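Surge Protectors and Power Savers: Questions We Get

Maxine Bolger answers the mail on home electrical gadgets for the Naltby Consumer Page. She has a low opinion of most of them.

Do plug-in "power savers" cut my electric bill?

No. I have yet to see one do it in a normal house. The sales pages talk about "cleaning" or "balancing" your power, but your meter bills you for the energy you use, and a little box in the hallway outlet doesn't change how much your fridge uses. If it has a light on the front, it's adding a tiny bit to the bill.

The reviews are great, though. Doesn't that count?

Ask what those people compared. Usually it's a December bill against one from a milder month. Heating swings far more than any gadget could, so the bill drops by itself and the gadget gets the credit. I'd want to see the same house, same weather, same habits, with and without. No seller has sent me that.

Is a whole-house surge protector a scam too?

It isn't, but it gets oversold. A decent one wired in at the panel can take the edge off a surge coming in from the street. It won't promise you anything about a direct lightning strike, whatever the brochure implies. Have an electrician fit it and read the warranty first.

What's wrong with the warranty?

Plenty, sometimes. Paora McKinnon of Prendergast wrote to us after a storm took out his TV. His protector came with $3000 of "connected equipment" cover. To claim, he needed the original receipt, the dead protector mailed back at his own cost, and proof that every cable to the TV ran through it. The antenna cable didn't. He got nothing.

My power strip is 11 years old. Is it still protecting anything?

Possibly not. The parts that soak up surges wear out, and plenty of strips keep passing power long after the protection is gone. Look for a "protected" light. If there isn't one, or it's out, treat it as a plain extension strip.

Does a bigger joule number mean a better strip?

Up to a point. Past that it's mostly there to look good on the box. Check for a safety listing from a recognized testing lab before you compare joules, and be wary of any strip that lists a huge number and nothing else.

What about "industrial grade"?

The phrase means whatever the seller wants it to. Real industrial gear comes with a part number and a data sheet you can look up. If the listing says "industrial grade" and gives you neither, you're paying for two words.
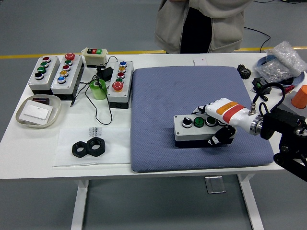
Push-button control boxes and small parts on a table.

Should I unplug things in a storm?

Yes, before it arrives. It's free, and it beats every product on this page. Don't go around pulling plugs once the lightning is close.

Do you take money from manufacturers?

No. We don't accept samples either, so please stop mailing them.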